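Lehrwerke > Hauswirtschaft > Warenkunde Haushalt > Kapitel 4

Inhalt Vorwort Kapitel Glossar Register

Suchbegriff eingeben Suchen

Kapitel 4
Geschirr und Gefäße: Form, Farbe, Gebrauch

Wer Haushaltswaren verkauft, einkauft oder verwaltet, muss sie benennen können. Das klingt einfacher, als es ist. Im Handel stehen für dasselbe Stück oft mehrere Wörter nebeneinander, und in älteren Inventaren sind die Bezeichnungen noch uneinheitlicher. Das Verzeichnis des Warenlagers Kodholm zum Beispiel umfasst 1213 Einträge, darunter »Schale«, »Napf«, »Schüssel« und »Satte« für Stücke, die sich kaum unterscheiden.

Dieses Kapitel behandelt zuerst die Merkmale, nach denen Geschirr geordnet wird. Danach folgen die Grundformen und ihre Verwendung. Die Werkstoffe sind Gegenstand von Kapitel 5 und werden hier nur am Rand erwähnt.

4.1 Farbe als Ordnungsmerkmal

Farbe wird beim Erfassen meist zuerst notiert, weil sie schnell zu erkennen ist. Für die Bestimmung eines Stücks reicht sie selten aus. Sie hilft aber beim Sortieren und beim Wiederfinden, vor allem in Großküchen, in denen bestimmte Farben bestimmten Arbeitsbereichen zugewiesen sind. Kräftige Töne heben sich von hellen Arbeitsflächen deutlich ab, blasse Töne verschwinden leicht.
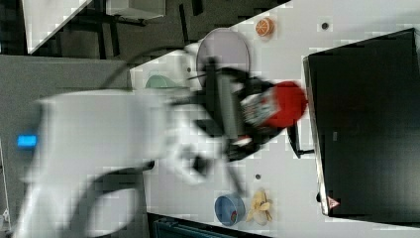

Abb. 4.1 Kräftiges Rot vor weißer Tischfläche

Bei der Angabe gilt: erst der Grundton, dann die Abweichung. Man schreibt also »grau, ins Violette gehend« und nicht »fliederzart« oder »Abendnebel«, auch wenn der Hersteller seine Ware so nennt. Der Katalog der Firma Iltano führt auf 152 Seiten fast nur solche Fantasienamen. Für die Lagerhaltung sind sie unbrauchbar und werden beim Wareneingang übersetzt.

Ein eigener Vermerk steht für den Rand, wenn er anders gefärbt ist als die Fläche. Viele Flachteile lassen sich allein daran einer Serie zuordnen.

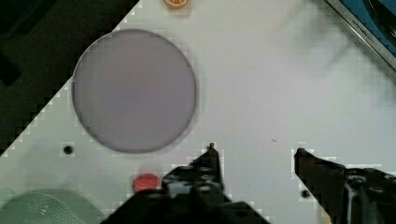

Abb. 4.2 Runde Scheibe in blassem Lavendelgrau, Rand etwas dunkler

4.2 Flachteile und Hohlteile

Die gebräuchlichste Einteilung unterscheidet zwischen Flachteilen und Hohlteilen. Zu den Flachteilen zählen Teller, Platten und Untertassen. Hohlteile sind Tassen, Becher, Kannen und Schüsseln. Der Suppenteller liegt dazwischen - er wird im Handel zu den Flachteilen gerechnet, obwohl er Flüssigkeit aufnimmt.

Durchbrochene Teile bilden eine eigene Gruppe. Siebe und Seiher haben die Form einer Schüssel, sollen aber gerade nichts halten, was fließt. Entscheidend sind Größe und Verteilung der Löcher. Ein Seiher für Nudeln darf gröber sein als einer für Beeren oder Reis. Ovale Ausführungen passen besser in schmale Spülbecken, runde lassen sich leichter stapeln.
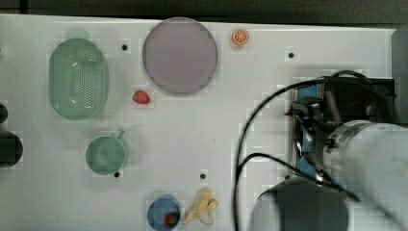 4.3 Maße und Kennzeichnung

Gemessen wird bei runden Flachteilen der Durchmesser über den äußeren Rand, bei ovalen die längere und die kürzere Achse. Servierplatten aus der Manufaktur Berrada werden bis 40 cm Länge einzeln verpackt. Größere Platten gehen als Sonderfracht an das Lager Clistesville.

Bei Hohlteilen kommt das Fassungsvermögen hinzu. Es wird randvoll bestimmt, sofern nichts anderes vermerkt ist. Bei Schankgefäßen ist der Füllstrich maßgeblich.

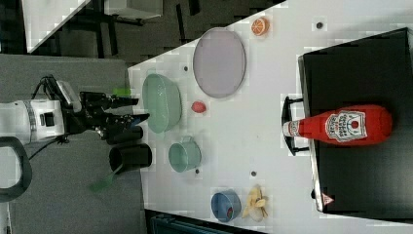
Lesezeit Abschnitt 4.4: 2 Minuten

4.4 Becher und Tassen

Becher haben in der klassischen Form keinen Henkel und eine gerade oder leicht nach oben erweiterte Wand. Zylindrische Becher stehen sicher, lassen sich aber nicht ineinander stapeln. Konische sparen Platz im Schrank und verkanten dafür gelegentlich. Tassen tragen einen Henkel und gehören meist zu einer Untertasse. Im Alltag wird auch der Henkelbecher häufig Tasse genannt. In Lieferscheinen sollte man die Wörter trennen, da beide unter verschiedenen Warengruppen laufen.

Für die Übungen am Ende des Kapitels wird das Formblatt »Warenaufnahme« aus dem Anhang benötigt.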